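Subject: Re: [Relirthorpe robotics] cloth folding, week 5

Hi all! Quick one before Monday's club. I finally got a good run at the folding task with the hand-held gripper (orange cloth, checkered sheet, both blue pads on the near edge), and I'm up to 16 takes.
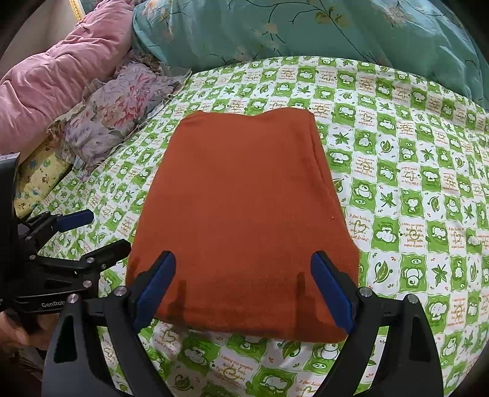

Vilho Tikkanen wrote:
> Can we all start from the same fold? Mine are all over the place
> and Trudis is going to have a hard time learning from them.

Yes please! I vote folded flat, short side toward you. I'll bring the drive, and if anyone has 12 more takes by then, we can start training that night.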